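Jakville diners get 18 more days to swap out plates

Last updated: May 30, 2023

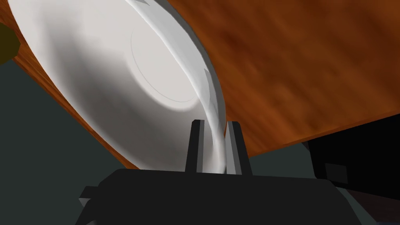
JAKVILLE -- Restaurants here have another 18 days to quit using foam plates, the town said Tuesday. The ban was set to kick in this week. Pushed back after owners complained that orders of reusable dishes were running late.

"I've got 69 seats and not enough to serve on," said Afaf Rizk, owner of the Mavromatis diner on Treltik Street. Her order is stil on backorder.

Town clerk Abena Alhassan said four places have asked for even more time. No decision yet on those. Fines stay the same -- a warning first, then a ticket.

Schools and churchs are exempt until fall. Questions go to the clerk's office, weekdays only.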